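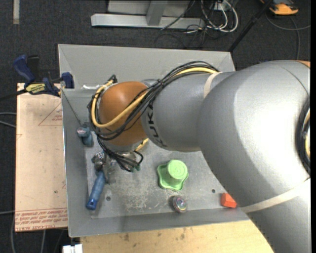
What does Wevatach do?
We repair and recondition pressure gauges, thermometers and weighing scales for workshops, dairies, bakeries and small laboratories.

Wevatach started in Wiltport in two rented rooms behind the old ferry office. Most of the early work was shop scales. Gauges came later, when the local creameries began sending theirs in, and they now make up the larger share of what crosses our benches.

We work from 2 sites. Wiltport handles gauges and thermometers. The Quiroga branch handles scales, including floor scales up to 400 pounds. Anything heavier is serviced at your premises.

Last year we returned 1,963 instruments to their owners. Each one goes back with a tag showing the readings before and after repair. If an instrument isn't worth fixing, we tell you and charge only the inspection fee.

In October we took over the spare parts stock of Amance, a maker of dial thermometers that had stopped trading. We can now supply original glasses, pointers and bezels for most Amance models. Call the Wiltport counter with the number stamped on the back of the case.

Standard turnaround is 3 weeks. Rush work is possible for food businesses with an inspection coming up, at an extra charge.

Drop-off is at the side entrance at both sites. Please drain gauges and remove fittings before packing them. Both counters are closed on 2nd May for stocktaking.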